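Site visit: Gemell pantry services, Tidomier

We went to Gemell's site in Tidomier on Friday, August 1, 2025. The visit was open to people who run staff kitchens, break rooms and small cafeterias for other companies. It took most of the day. These are my notes, tidied up for those in our group who asked for them.

What Gemell does

Gemell looks after pantries in office buildings and plants. A pantry in their terms is any counter with a microwave, a fridge and a coffee machine that the client's staff use without anyone behind it. Gemell's people clear it, wipe it, restock it and report anything broken. They have 2,447 pantries under contract. The Tidomier site is the depot for the area plus the training rooms, and the robot work has been based there from the start.

The morning began in the depot. Crates come in on one side, get packed by route, and go out to the vans on the other side. Most of that is done by hand and they said they have no plan to change it. The conveyor is old. The floor was clean and the aisles were well marked, and it was quieter than I expected for a Friday.

The pantry station

The part most of us had come for was the two-arm station built by Obura. It stands at a counter and does a short list of jobs: picks up cans and cups, puts them in a bin or a basket, moves things away from the microwave door, opens and closes the door, and wipes the surface. It does not cook, and it does not do dishes. It can't yet deal with liquid in an open cup, so cups with something in them are left for a person.

Gemell has the station in a few client buildings, all large ones where the same pantry gets cleared many times a day. In those buildings the station handles the counter between visits, and the attendant comes through on a slower round to do the rest. They were clear that small sites will not get one. The station takes up floor space and needs a counter of a certain height.

We watched it work for a good half hour in a test room. It is slow. A person would clear the same counter in a fraction of the time. The depot lead's answer to this was that speed matters less when no one is waiting on it, and I think that is fair for a pantry and would not be fair for a lunch line. It dropped one paper cup and stopped, and a staff member pressed a button to let it carry on.

What changed for the attendants

I asked about jobs before I asked about anything else, and so did several others. Gemell says no attendant has been let go over the stations. Rounds have been redrawn. An attendant who used to cover two floors in one building now covers more floors and is on each one less often. The hours are the same. The walking is up. Two of the attendants we spoke with over lunch liked it, and one did not. The complaint was that the counter used to be the easy part of the round, where you could talk to people for a minute, and what is left is fridges, spills and heavy crates.

That seemed to me the most useful thing anyone said all day. If the light work is taken out of a job, the rest of the day gets heavier even though the hours haven't moved. Gemell has answered it partly with carts that have a powered lift, and partly with shorter stretches between breaks. The carts were in the depot and we could try one. They are good carts. I would take those without the robots.

There is also a new job, called station operator. Operators don't stand next to the stations. They sit in Tidomier and step in when a station is stuck, taking over the arms from a desk. Forty people have been trained so far and all of them came from the attendant side. The pay is one grade up. It's voluntary, and you keep the right to go back to a route for the first months, which a few have used. Sitting all day was the reason given most.

The training room

Before an operator is allowed near a real station they work in Mellero, the simulation software that came with the stations. A simulated kitchen counter comes up on the screen and the trainee moves the arms with a pair of hand controllers. The counters are plain, with the kind of things you'd find in any break room, and the layout is changed from one session to the next. There is no penalty for knocking something over apart from having to start again.

Trainees have to complete 84 exercises before they sit with an experienced operator. The early ones are just reaching and letting go. Later they have to pick up a can that is close to something else, or get at an object without the arm bumping the microwave. We were each given a turn. I did badly. The hard part for me was depth: I kept thinking the gripper was over the can when it was still short of it. The trainer told me to watch the shadows on the counter and not the gripper, and after that it went better. Attendants who have never played video games pick this up as fast as those who have, according to the trainer, though it takes them longer to stop looking down at their own hands.
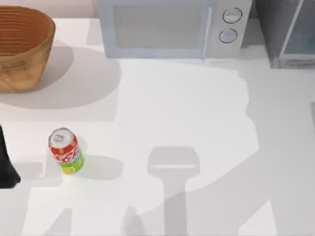 The sessions are kept short, and a trainee does other work in between. At first Gemell ran whole days of it and people came out with sore eyes and stiff shoulders. Now there is a break after each block of exercises and the chairs have been replaced. The same rule was then carried over to the live desks, where it had not been planned for at all. An operator who has dealt with a string of stuck stations can hand the next one to a colleague, and the handover is one button.

The recordings of the practice sessions are used too. Obura takes them to improve how the station behaves when it's working alone. So far 2,000 sessions have gone over. I asked whether the trainees knew, and they do; it is in the form they sign at the start. Whether the recordings can be used to judge a trainee's performance was less clear. Gemell's position is that only the pass or fail goes into the person's file. One of the visitors asked to see that in writing, and we were told it was in the agreement that was updated in March. A copy was promised to everyone on the visitor list. I haven't had mine yet.

The operator desks

After the training room we saw the live desks through a window. Calls come in at all hours because some of the client buildings run nights. The screen shows the counter from the station's cameras, and the operator has to judge what went wrong, fix it and give control back. Most calls are dull: a can lying on its side, a towel left where the arm wants to go, a bag with handles. Now and then there is a person in the way, and then the operator does nothing until they have left. The station stops by itself when someone steps up to the counter, so this is mainly a matter of waiting.

Clients were told their staff might be seen on camera. Some asked for a sign by the counter and some asked for the picture to be blurred above counter height. Gemell now does both everywhere. My own view is that the sign should have been there from the first day.

Practical points for us

We have two buildings where a station might make sense and many where it would not. The counters in the older building are too low and I don't see the owner changing them. If we go further, I'd want these settled first:

Redrawn rounds should be tried for a month with the attendants before any equipment is ordered. The extra walking can be tested without a robot.

The lift carts are worth a quote now, separately.

We need the data wording from Gemell before we talk to Obura about anything.

Operator work would have to be shared with another company, or bought from Gemell. We are too small to staff a desk at night.

Getting there: the site is at the far end of the industrial road and the sign is small. Parking is behind the depot, not in front, where the vans need the space. Closed shoes are required on the depot floor. Lunch was provided and the coffee came from one of their own pantries. The next open day has no date so far, but they keep a list at the front desk and will add you if you call.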